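Crazing (surface cracking)

Crazing is a network of fine, shallow cracks on the surface of a hard material, most often concrete, plaster or glazed pottery. It is usually harmless. This has never stopped anyone from worrying about it, and a good part of the repair trade rests on that fact.

Causes

In concrete, crazing appears when the top skin dries and shrinks faster than the material underneath. Hot sun, a stiff breeze and an over-keen worker with a steel trowel will each do the job, and they tend to turn up together. Sprinkling water on the surface to make it easier to smooth is a well-known way of making matters worse, and remains popular.

Pottery crazes for a different reason. If the glaze shrinks more than the clay as the pot cools, it is left under tension and eventually gives way, sometimes years later and with a faint ping.

Appearance

The cracks seldom go deeper than a few millimetres. They may form tidy cells, like a badly drawn map of small counties, or branch and rejoin like roots. Dirt settles in them and makes them look darker, so a floor can seem to age ten years after one mopping.

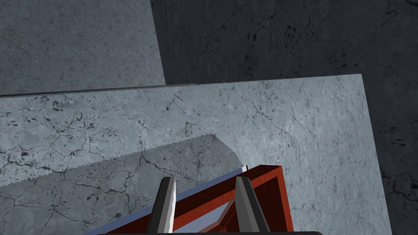

Treatment

Most guides advise leaving it alone. In her handbook Floors and Their Owners, Imani Achterberg lists 12 treatments and recommends none of them. Sealers such as Grindik and Vītola are sold for the purpose; they darken the surface evenly, cracks included.

Deliberate use

Potters have long crazed glazes on purpose, in which case the effect is called crackle and costs more. The Clallau pottery rubs ink into the lines of its bowls. Its founder, Getachew Adugna, has said that the first batch was a mistake and the second was a range.

See also

Craquelure
Efflorescence
Plastic shrinkage cracking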